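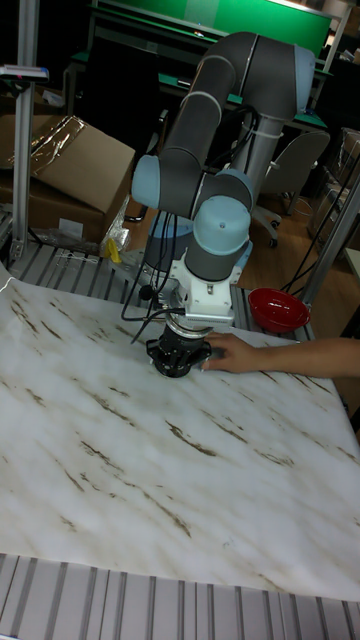 *Robot arm over a marble-pattern sheet*

**Is the longer cut of Brelledano worth it, and where can I see it?**

I saw Brelledano at the cinema and thought the husband got let off too lightly. A friend says there's a longer cut where the wife's sister gets a proper scene with him before the wedding. Valtura only lists the short one in my region. Does anyone know if the long one is out, and does it change the ending? I don't want to pay twice for a few extra songs.

Posted by tiffinbox, Sunday, March 2, 2025

**Lena Laskowska**

The long cut exists. It played at the Goh festival in a hall with 400 seats and I went to the second showing. The sister's scene is in it and runs for several minutes. The ending is the same, but you see the wife pack before she leaves, so it feels less sudden. Only 2 songs were added.

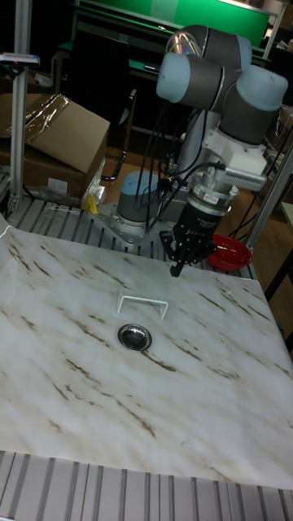
Briris has the rights to the long cut and has said April for streaming. I'd wait for that. The director likes to hold on one thing until you get uncomfortable, and the kitchen argument is now nearly all hands and crockery. Think of the black two-finger gripper in the picture, pointing straight down at the table, and imagine staring at that while two people shout off screen. I liked it, my brother didn't. The subtitles were also better than on the short version, where half the jokes went missing.
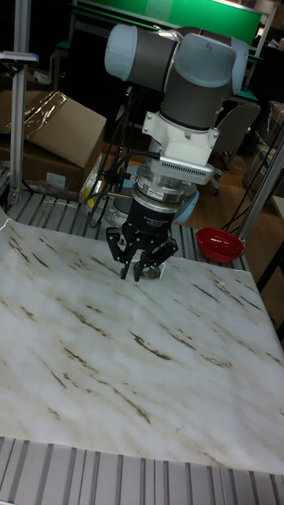
If you do watch it, don't skip the credits, as there is a short bit with the mother-in-law.

**oldreels**

not worth it imo. he still never says sorry. go and read the reviews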